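Calstead talk, 30 minutes, keep an eye on the clock

Okay, hi everybody! So I'm going to talk about learning to cook for one after years of cooking for a crowd. (Wait for people to sit down.)

When I moved to Dindora I kept making soup like I was feeding a football team. I'd eat it for 5 days straight and then order pizza, and I love soup! Ask the room: who's thrown out a whole bag of spinach this month? Hands up.
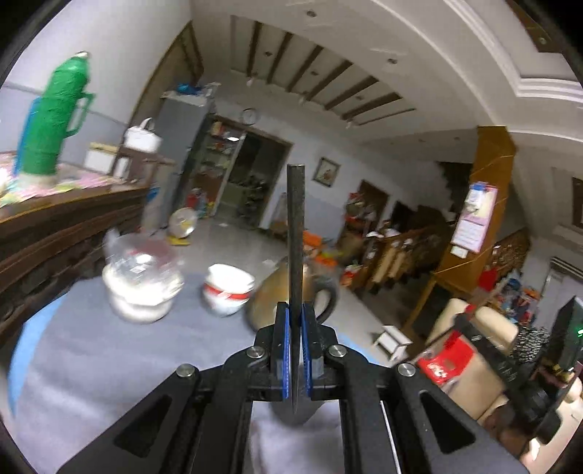

So the first thing I changed was shopping. I go twice a week now, with a short list, and I let myself buy the tiny expensive yogurt. Tell the Narton market story here, the one with the 400 grams of cilantro, but keep it quick.

Then freezing. Flat bags, date on the front, rice in single portions (I was so stubborn about rice). Drink some water. Go on to the eggs, then questions, and handouts are by the door.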